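Visit Report: Summer Program Open Day, Didton Campus
by Manikandan Ramasamy
2026-08-27

PURPOSE OF THE VISIT
I will apply for the exchange term at Traltbridge next year and wanted to see the teaching buildings before choosing courses. The open day is held at the end of the summer program, when most classes have finished but the staff are still on site. Registration was online and free. A confirmation page had to be shown at the gate, on paper or on a phone.

GETTING THERE
The campus is in Didton, 30 minutes by bus from the main station. The 204 stops at the north gate. The return ticket is valid all day and can be bought from the driver by card only. Visitors who come by car have to use the lower lot and walk up.

At the gate I was given a map, a name tag and a group number. My group had mostly students from engineering programs, and two parents.

INTRODUCTORY TALK
The talk took place in the Palaniappan Building, room 323, and lasted 45 minutes. It covered the calendar, credit transfer and housing. The points I noted:

Exchange students may take at most 4 courses per term. One of them can be outside the home department.

Credits are transferred by contact hours. A course with a lab section counts for more than a lecture course of the same length, and the home university must approve the lab hours separately. The form for this is not on the main website. It is kept by the exchange office on the ground floor.

A language certificate is required even if the home university teaches in English. A certificate older than two years is not accepted.

Housing is assigned in the order of payment. Single rooms in Vindmont Hall are usually gone within the first week.

Questions were taken at the end. I asked whether the math placement test could be taken before arrival. It can, but the result is valid for one term only.

SAMPLE CLASS
The group then attended a shortened class in linear systems. The regular class is 110 minutes, twice a week. We were given half of one session. The instructor worked through a second-order response on the board and stopped twice for exercises, which were done in pairs. The level was close to my third-year course at home, with less proof and more calculation. Homework is due weekly and is graded by teaching assistants. The textbook is available in the library on short loan.

ENGINEERING LABS
The labs are on the floor below room 323. Undergraduate lab sections run in the afternoon, with a written report due after each one. Safety training is done online before the first session, and access cards are not activated until it is passed. Second-term students can ask a supervisor for a project place, which carries the same credit as one lecture course.

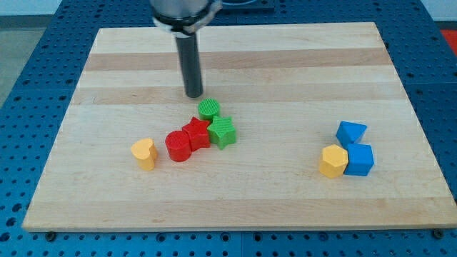
LIBRARY AND HOUSING
The library is open until midnight during term. Group rooms are reserved at a terminal by the entrance, two hours at a time. Vindmont Hall is a ten-minute walk from the north gate. We saw one single room and one shared kitchen. The single room has a desk, a bed, a closet and a wired network port. Bedding is not included and can be ordered with the housing form.

DOCUMENTS TO PREPARE
Transcript in English, with contact hours listed
Language certificate
Approval of lab hours, signed by the home department
Proof of health insurance for the full term
Housing form and deposit

The exchange office answers by email only until the start of term. I have sent my transcript to them for a first check.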